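Can a machine do the boring jobs yet? (house or workshop)

Started by prillport_ewan

prillport_ewan
19/08/2018
Evening all. My sister and I have been arguing over Sunday lunch again and I said I'd put it to you lot. She reckons that in a few years there'll be something in every kitchen that empties the dishwasher and folds the towels. I run the packing bench at a small tea and coffee wholesaler and I've been hearing "a few years" for as long as I've had the keys. We sent out 3,842 parcels last December and every one of them was taped up by a person with cold fingers. So what do you think? Has anyone had a machine do a proper chore, start to finish, without standing over it?
Ewan Lowther

fenna_h
Hello Ewan, lovely question. We've had a robot vacuum for a good while now and I'm very fond of it, but I do have to lift the chairs, pick up the socks, move the dog's water and shut the bathroom door before it sets off, so by the time I've done all that I could nearly have swept the floor myself! I still wouldn't be without it. It does under the bed, and I never did under the bed.

Jozef V
I'd say you're both being a bit hard on them. A washing machine is a machine doing a household chore, and so is a bread maker, and we've stopped noticing. At the joinery where I work the panel saw feeds itself and has done for years. Give a machine one job and the same material every time and it'll beat any of us.

fenna_h
Well yes, Jozef, but who puts the washing in? And who finds the odd sock? I think Ewan means the bits in between.

prillport_ewan
I do mean the bits in between! The panel saw is a fair point, but your boards all arrive flat and square. Mine arrive as whatever the supplier had left over that week.

Kettle
Long-time reader, don't post much. I used to mind a palletising line in Imovmont and it was marvellous until somebody changed the box. Only 21 millimetres taller, and we lost a whole shift to it. A school leaver would have shrugged and stacked them anyway.

Jozef V
That's a setting-up problem, Kettle, and I'd blame the management before the machine. Did anyone tell the line the box had changed?

Kettle
They did not, as it happens. I'll give you that one. I'd still sooner have the school leaver.

tineke_maes
Good evening everyone, and sorry for the length, I do go on. I think cardboard is where this question gets settled, much more than towels or dishes, as every shop and every house has to deal with it and no two pieces behave alike. I spend part of my week on an arm we call Asum, and we've been at boxes since the spring, more than 50 sessions in my notebook by now. Jozef is right that a flat panel is easy going. What I'd ask him to look at is the edge, just a narrow pale strip running down to the two black fingertips, one on either side of it, and then the creases over on the left where the panel stops being a panel and turns into flaps. You or I would feel our way round those without a thought, chatting about the weather. For the arm, each fold is a fresh decision. So my answer to Ewan's sister is yes, one day, but I'd keep the tape gun handy for a good few Decembers yet, and I'd be glad to hear what sort of boxes you have on that bench, Ewan, single wall or double?
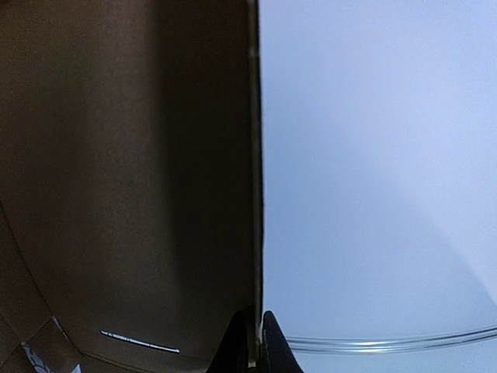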